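**Handout 5: Two ways to record a grasp, and what we get from each**

Revised 7/18/25. Bring this to the lab section along with your notes from the June reading on imitation learning.

## 1. The question

We want a robot arm to learn to pick up soft things: hats, cloth bags, folded towels. The usual approach is to record a person doing the task many times and train a policy on the recordings. What we compare in this unit is the way the recording is made.

Method A is the glove rig. The person works with their own hands, and the position of each hand is worked out afterward.

Method B is the hand-held gripper. The person holds a two-finger tool and does the task with that. A camera on the tool sees roughly what a camera on the robot's wrist would see later.

The course project is called Forley, and the file names in the shared folder all start with that word. The older Uster data is in there too. Don't mix them. The Uster clips use a different time base and the loader will not warn you.

## 2. Method A: gloves

Each glove carries markers near the fingertips and a flat plate with a dot pattern at the back of the hand. The plate gives us hand position and rotation. The fingertip markers give us how far the fingers are open. In our code these are two separate streams, `plate` and `tips`, and they are merged in the step called `align`.

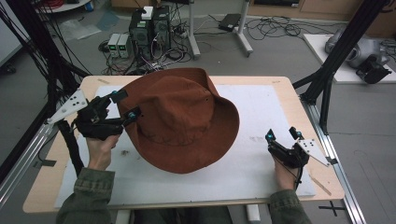 *Fig. 1. Method A. Left hand holding the hat brim, right hand open beside the hat.*

Points to note for the write-up:

- The two hands are not doing the same job at the same time. Label them separately. A grasp label belongs to one hand, and the other hand gets `free` until it touches something.
- Soft brims bend when they are held. The hand pose alone doesn't tell you the shape of the cloth, so don't write that it does.
- When a dot plate turns edge-on to the tracking camera, the pose drops out. Gaps of up to 12 frames are filled in by interpolation. Longer gaps are cut and the clip is split in two.

The main cost of Method A comes after recording. A human hand has five fingers and the target gripper has two, so somebody has to decide which points on the hand stand for which finger of the gripper. We use the thumb tip for one side and the average of the index and middle tips for the other. This is called retargeting. It works well for a pinch on an edge. It works badly when the person scoops something up with the whole palm, and in our first batch those clips had to be dropped.

## 3. Method B: hand-held gripper

With the hand-held tool there is no retargeting step. The fingers that close on the object have the same shape as the fingers on the arm, and the distance between them is read directly. The person can't scoop with a palm, so the clips we get are ones the robot has some chance of copying.

The camera moves with the tool. The table, the shelves and the monitors all shift in the picture as the person reaches, and the tracking software uses that shift to work out where the tool is.

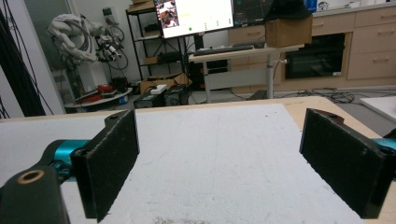 *Fig. 2. Method B, camera on the tool. Both fingers in view, white board between them.*

A few rules for recording:

1. Start and finish each clip with the fingers open.
2. Don't sweep the tool fast over a blank surface. A plain board gives the tracker very little to hold on to, and it depends on the background at the top of the picture.
3. Keep the room the same within one batch. If a box gets moved between clips, start a new batch number.
4. Write the batch number in the log before recording, not from memory later.

Rule 3 gets broken the most. A policy trained on images can pick up on things that have nothing to do with the task. In an earlier run by the Schnyder group, the policy reached early whenever a certain chair was in view, and the reason only came out when they masked the top third of the image and the success rate changed.

## 4. Where the fingers are in the image

For Method B the finger positions in the image should be nearly the same from clip to clip when the tool is open. We use this as a check. The script `check_open.py` takes the first frame of each clip, finds the edges of the two fingers, and compares them with a reference. A difference of more than 8 pixels sends the clip to manual review.

The check catches a loose camera mount. It also catches clips where the person had already begun to close the tool before pressing record.

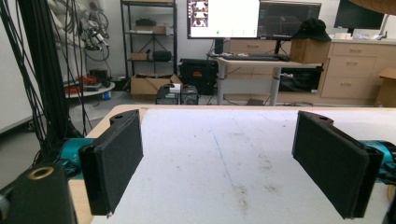 Ukex asked in the margin of the last draft whether the reference frame should be taken again for every batch, given that the pads wear down and the edge the script finds will drift with them. The suggestion was one new reference per batch, with the old one kept in the folder for comparison.

We have adopted that. It adds one short clip to each batch. The file name is `ref_open` followed by the batch number.

## 5. Splitting the data

The training set for this exercise has 300 clips, mixed from both methods. Please split by batch and never by clip. Two clips from the same batch share the same lighting, the same room and often nearly the same motion. If one is in training and the other in test, your test score will look better than it should.

For the mixed model, each clip carries a flag for the method. Train once with the flag and once without it, and report both.

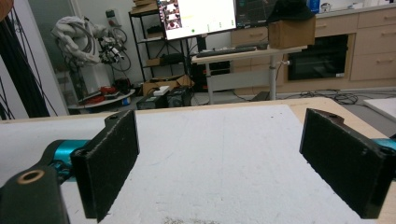
The image crop is the last thing to decide before training, and it is the setting where most of the difference between student results comes from. A tight crop keeps the fingers and the work surface and throws away the room. A wide crop keeps everything. In the view printed with this section, a tight crop would leave the two black pads, the white board and not much else, while a wide one would bring in the shelving, the bright monitor and the cables on the floor. Run the tight crop first. If the policy has trouble judging height above the table, widen the crop in steps and note at which step it gets better. Tracking is always done on the full image, so cropping for the policy doesn't affect the pose data.

## 6. What to hand in

- One table with success rates for Method A only, Method B only, and mixed (with and without the flag).
- The crop size you settled on and the ones you tried before it.
- A list of clips you dropped, with a short reason for each. "Bad clip" will be returned to you.
- Half a page on one failure you looked at closely. Pick a clip where the policy closed the fingers in the wrong place, and say what the input image looked like at that moment.

The loader for the glove data still expects the old column order. Use the version in `tools/new` until the main one is fixed.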